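Handling Cell Guides > Faults and Recovery

Recovering from a Dropped or Slipping Strip

Last updated: August

This guide sets out the procedure to be followed when the two-finger gripper on a Stotolar handling cell loses its hold on a flat strip, or when the strip turns between the fingers during a move. It applies to all operators and trainees at the Sernevby workshop. It replaces the note previously displayed beside the cell.

The procedure was revised after a strip came free during a fast turn and landed outside the marked floor area. Nobody was hurt. The review, led by Berenice Rosales, found that the cell had reported fault 535 twice earlier in the shift, and that on both occasions the fault had been cleared from the panel without the fingers being inspected.

Before you begin

You will need the cell key, a clean dry cloth, the setting gauge and the fault log. Only persons signed off for cell entry may carry out steps 3 to 7.

Stopping the cell

1. Press the stop button on the panel. Do not use the pause function, which leaves the arm powered.
2. Write down the fault number and the program line shown. Fault 535 means that the grip was lost during a move. Fault 185 means that the fingers closed further than expected.
3. Turn the cell key to the off position, remove it and keep it with you until the work is finished.

If a strip is still held, leave it where it is until you have checked how it sits. A strip should be gripped by its two long edges, with both fingertips bearing on it at the same height. Check this on the wrist camera view before entering the cell.

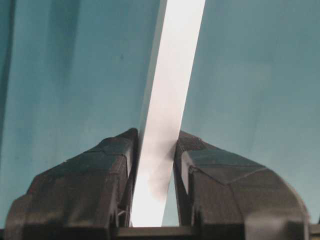
Wrist camera view of a strip held between the two gripper fingers.

Look along both long edges at the point where the fingertips meet them. If one tip is higher than the other, or if daylight shows between a tip and the edge, record the fact in the log. Strips held in this way have been found to turn when the arm changes direction – often well after the pick itself.

Inspecting and resetting the fingers

4. Support the strip with one gloved hand and open the fingers using the manual release. Place the strip on the reject rack, even if it seems undamaged.
5. Wipe the inner face of each fingertip with the cloth. Do not use solvent.
6. Fit the setting gauge between the tips. The play on either side must not exceed 2 mm. If it does, the fingers must be changed by maintenance staff.
7. Leave the cell, close the gate and return the key.
8. Run test program 3178 at low speed with a fresh strip. Watch the full cycle from outside the gate.

If the fault returns during the test, stop the cell and inform Baltazar Jaramillo or the shift lead. The cell must stay out of use until one of them has signed the log. Clearing the same fault a second time without inspection is not permitted.

Related guides
Changing Gripper Fingers
Reading the Fault Log
Cell Entry and Key Control
Using the Orozco Setting Gauge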